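Notebooks > Bench and room > Toiletries handling

7/21/19

Toothpaste tube, table position. Object list for the bathroom set (Tivura) starts with the tube, and the rest waits until the tube entry is closed. Stock tube, cap on, white with green and red print. Laid flat on the wood table at a diagonal. No mat under it.

Weight before anything else: 211 g on the small scale, cap included. The sheet from Jellham had 18 g for a sample sachet under the same item code, so the code is wrong on one of them. Left both lines in and flagged them.
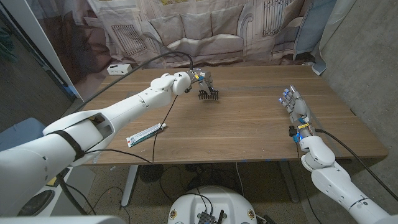 Item code to be split before the next print of the list. Suggest keeping the old code for the tube and giving the sachet a new one.

Diagonal placement stays as the default. Square to the table edge is easier to repeat but does not match how the item gets put down in a bathroom. Mark the cap direction in the log each time, otherwise two entries with the same angle can be 180 degrees apart.

Table surface: bare wood, grain used as the reference for angle. Bright light washes out the grain on part of the top – take the angle where the lines are still clear. 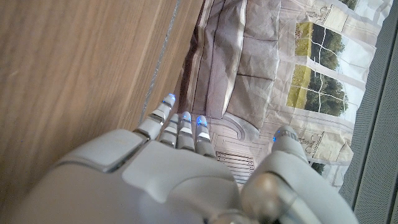
Room

Backdrop is the printed one, interior with two windows, trees and grass outside. Ordered through Garkuvmont, cut width 1,450 mm by the invoice. It hangs over the wall and runs onto the floor. Fabric is creased and folds at the floor line. Steam it on low from the back, test a corner first.

Wood floor to be swept before the fabric is moved. Acoustic panel stays where it is. Catacutan wants the panel part number; not on my copy of the invoice.
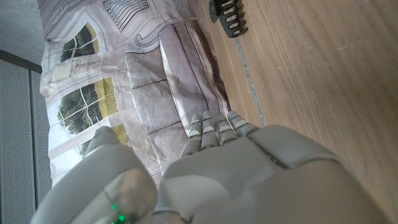 Backdrop at the floor, creases and fold.

Open: item code split, steamer, panel part number. Spare length of fabric is 899 mm, rolled, top shelf.

Contact the bench desk | © Tivura notebooks | Back to top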